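Wadmont shared shop talk – speaker notes, keep it under 4 min

Open w/ cost. 369 total, 339 before the brass inserts. Don't read the whole parts list!!

Why a hand-held gripper: no arm yet. Wanted to get the fingers right first. Linkage is version 2, called it Heo, name stuck.
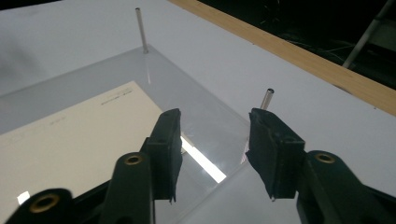
Kedix plastic for the links – green was cheapest. Version 1 cracked at the bosses, so brass rings went in. Say "boss" slowly, half the room wont know it.

Pads: cut by hand, edges fray. Tried Flurier tape in March, peeled. Ask if anyone has a beter glue.

Next bit is thin flat stuff. Paper and card = hard. Pads have to come in low, dont shove. 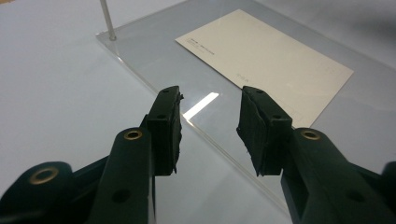
Fingers open, cream card on the clear acrylic.

Then questions. Pass the gripper round – start at the back.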